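Planung unter Unsicherheit: Gespräch mit Marina Kokkinos

Im Vorhaben Zevska entsteht am Institut Milmont eine Planungssoftware für zweiarmige mobile Roboter. Über den Stand der Arbeiten gab die Leiterin der Gruppe Bewegungsplanung im September Auskunft. 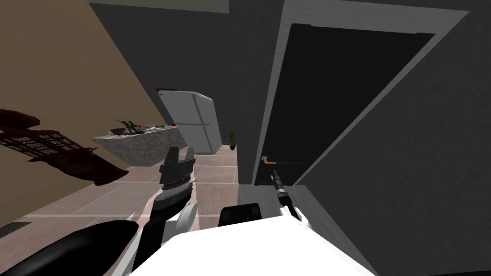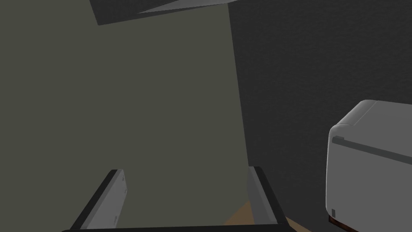
Simulationsansichten aus dem Vorhaben Zevska: Flur mit Tür und beiden Roboterarmen (oben), geöffneter Greifer in Nahsicht (unten). Grafik: Milmont

Den Schwerpunkt bildet nach Angaben von Kokkinos die Abstimmung zwischen Wahrnehmung und Armsteuerung. «Ein Türgriff ist ein kleines Ziel. Eine Abweichung in der Lageschätzung setzt sich bis in die Fingerspitze fort», erläutert sie. Der Planer berechne daher für jede Annäherung 7 Varianten und verwerfe solche, die dem Türrahmen zu nahe kämen.

Die Auswertung von 1000 simulierten Läufen ergab 239 Abbrüche. «Die Mehrzahl entfiel auf die Kollisionsprüfung, die zu vorsichtig eingestellt war», so Kokkinos. Ihr Kollege Teodor Ilie überarbeitet derzeit die Abstandsparameter.

Zur Übertragung auf reale Systeme äußert sie sich zurückhaltend: «Reibung und Spiel im Schloss bilden wir bislang nur grob ab.» Die Schnittstelle zum Steuerungsrechner wird gemeinsam mit der Firma Stüber spezifiziert.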